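Pre-session software check: hand-held gripper capture, tracking and replay
Tereck perception stack, Dranstead site, November

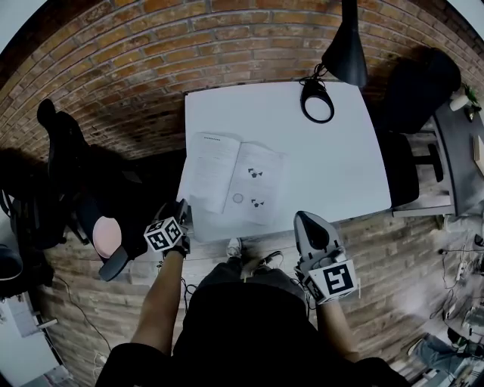

Desk station with open booklet, both grippers and marker blocks in view.

Scoring: Pass, Fail, Part, or Not tested. Comments are mine and go in as written.

1. Marker detection, left gripper
Pass. The cube was picked up on 75 frames out of 75 with the hand still. I would like to see that repeated at normal working speed before anyone quotes it.

2. Marker detection, right gripper
Part. Steady when the big square faces the camera. Turn the wrist and the pose flips over, then flips back. The release notes say this was fixed in the last Farouk build. I can't find what changed.

3. Left and right IDs kept apart
Pass. Swapped hands twice and crossed the arms once. No mix-up.

4. Clock offset between camera and gripper logs
Fail. Limit is 50 ms. Measured 104 ms on a cold start. A restart of the logger brings it under, but the tool still shows a green tick either way, so the tick is worth nothing. Please remove it or make it read the real value.

5. Recovery after marker is hidden
Part. Tracking comes back by itself in almost 3 seconds. During the gap the software fills in a smooth path and saves it as if it had been measured. Filled-in samples need a flag in the file. Asked for this last time.

6. False detections from printed matter
Pass, with doubts. The booklet has solid black shapes on its right page and I expected trouble. None in this run. One page under one lamp doesn't prove much, so try others before closing the ticket.

7. Background and other people
Not tested. There is no mask for a second person's legs or shoes at the edge of view. Dustedel say the segmentation "handles it". Send the results and I will mark it.

8. Replay through the planner
Fail. The planner accepts the recorded path and reports it reachable, then stops at the first wrist turn with a joint limit error. Either the reachability check skips the wrist or it runs on an older model of the arm. Same fault in simulation, so don't blame the hardware.

9. Stop command during replay
Pass. Stops from the keyboard and from the script. Tested in simulation only.

10. Cables and floor
Part. Cables under the grey desk are in a tangle with the power strip. Tidy before the next session and keep the chairs off them.

Overall: not ready for replay on the arm. Recording may go on if the offset in item 4 is read by hand at each start and written in the log. Items 4, 5 and 8 to be retested on a new build, using a fresh recording and not the demo file.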